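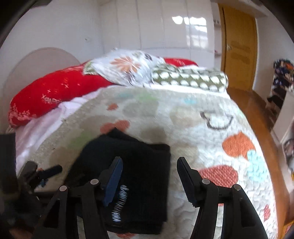

4. Folding on the bed

Use this section for bulky dark garments such as sweatshirts, heavy knit tops and lined jackets. Shirts and other thin items are covered in section 5. The steps assume that the bed is made and that the coverlet is pulled flat, as described in section 3.

Before you start

Empty all pockets. Close zippers and snaps. Check that the garment is fully dry. A damp garment put away in an Orkine drawer box can leave a smell in everything stored with it.

Put the drawer box within reach but keep it off the bed. The weight of the box pulls the coverlet into a slope and folded items will slide toward it.

CAUTION: New black garments can shed dye and lint. Wash them separately before laying them on a pale quilted coverlet. If you are not sure whether a garment has been washed, spread a clean sheet first.

Folding steps

1. Lay the garment face down with the neck pointing away from you. Smooth it from the center out to the sides.

2. Fold one side in to the middle of the back. Lay the sleeve straight down along the fold.

3. Repeat with the other side. The two edges should meet or overlap slightly. Thick fabric will not lie completely flat at this stage.

4. If there is a hood, fold it down over the back. Press out the air with the flat of your hand.

5. Bring the bottom hem up to the middle of the garment, then fold once more to the neck.

6. Turn the bundle over so that the loose edges are underneath.

7. Square the corners. Pull gently on any lower layer that shows past the top one, or tuck it back under.

Note: A bulky garment keeps a rounded or pointed fold at one end. Leave it as it is if the bundle fits the box. Pressing harder only creases the fabric.

Note: Keep printed or stitched lettering on the outside of a fold where you can. Rubber-type prints may stick to each other if they are folded face to face and stored in a warm closet.

Fitting the Orkine drawer box

The box takes bundles up to 40 cm long. Place heavy items at the back, with the main fold facing up, so that each one can be lifted out without disturbing the others. Leave enough space at the front to get your hand in.

If the bundle is too long, go back to step 5 and make 2 even folds instead of folding to the middle first. If it is too thick for the box to close, store it on the Raltberg open shelf. The shelf height is 17 cm at the lowest setting.

CAUTION: Do not force the drawer shut. Fabric caught in the runner can tear, and the runner may come off its track.

After folding

Lift each bundle from below with both hands. Dragging it across a quilted surface opens the folds and can pull at the stitching of the quilt.

Brush lint off the coverlet with a dry clothes brush, working in one direction. Use a lint roller on the printed areas only if the care label of the coverlet allows it.

Continue with section 5, Shirts and thin items.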